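Short videos for a craft stall — quick tips

Post when your buyers are up. For us that's evening. Check your own stats tho, not mine.

First two seconds matter most. Finished piece first, then the making.

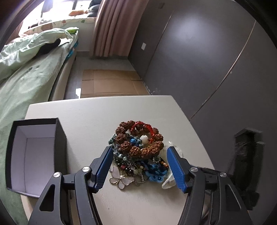

Captions: keep to 80 characters or so. Four tags, no more. Dont paste the same block every time.

Save drafts outside the app. Lost one in June, never again.

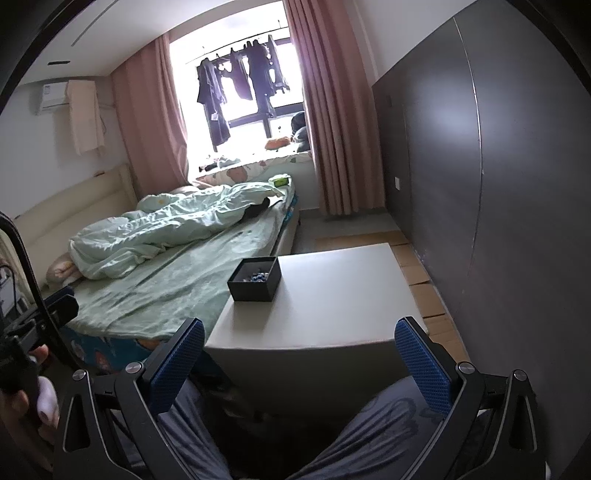

Views aren't sales — one clip got 3193 views and no orders. A duller one under 2000 sold out the batch. Pin the duller one.

Replies in the first hour, then put teh phone down.

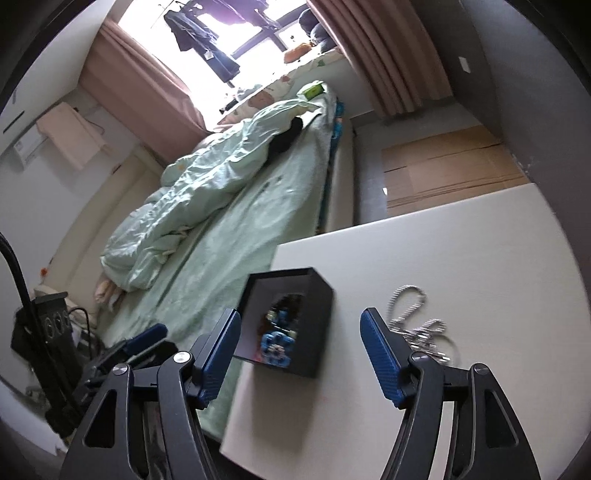 Carus wrote in that pinning did nothing for them until they changed the cover text as well. Worth a try.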